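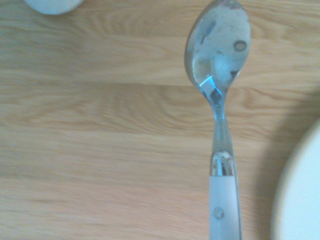
Last updated: February

4.2 Cell configuration and upkeep

The Gredeo cell consists of a single Franka Emika arm standing beside an oak kitchen counter. The arm is fitted with a parallel two-finger gripper, and a small camera mounted at the wrist supplies the close view used in the last stage of each approach. A fixed camera beside the workspace supplies the wide view. The two streams are recorded together by the Fustside logger, which also stores joint positions and gripper width.

The wrist camera has a fixed focus. Focus was set at the distance at which the fingers meet an object, and the spoon or fork is therefore soft in the wrist view until late in the descent. We left this as it was. Metal cutlery gives strong highlights at any setting, and the grasp point is taken from the pale handle, where the image is more even.

Cable routing caused most of the lost time in the first period of use. Of 309 recorded episodes, 9 were discarded after the wrist cable pulled tight during rotation of the last joint. The cable was then re-routed with a longer free length between the upper link and the gripper.

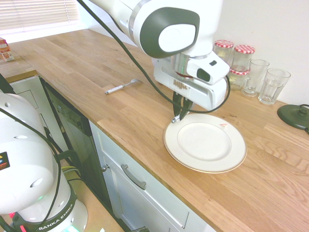 Slack was chosen by trial. Too little limits rotation, while too much brings the cable into the working area. In the arrangement shown in Figure 3 the black cable hangs in a loose curve past the gripper and crosses part of the space above the plate, which is close to the largest amount we would accept. The free length is now checked before each session by turning the last joint through 110 degrees in both directions at low speed. If the cable touches the fingers at either end of this movement, the clip is moved and the check is repeated.

Figure 3. Gripper above the plate rim, with the wrist cable hanging free.

Finger alignment is tested with the cutlery itself. The operator closes the gripper on a spoon handle lying across the plate and compares the commanded and measured widths. An error larger than the limit set in the Nullix configuration file stops the session, and the finger screws are tightened before homing is run again. Fingertips are wiped with a dry cloth after every 6 episodes, as grease on the tips was found to affect the grip on smooth handles.
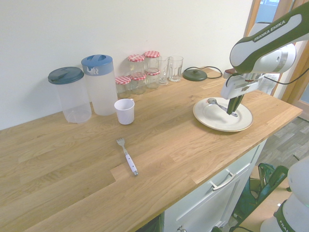

4.3 Camera calibration

The fixed camera is recalibrated whenever its stand has been touched. A printed board is held in the gripper and moved through a stored set of poses, and the result is accepted if the reprojection error is below one pixel. The procedure takes nearly 9 minutes. The wrist camera is calibrated only when its bracket has been removed.

Related items

Kusuma and Wibisono: Cable wear on small arms in domestic test cells
Rohani Wibisono: Notes on the Minja gripper test
Juwita Kusuma: Fustside logger, file format and time stamps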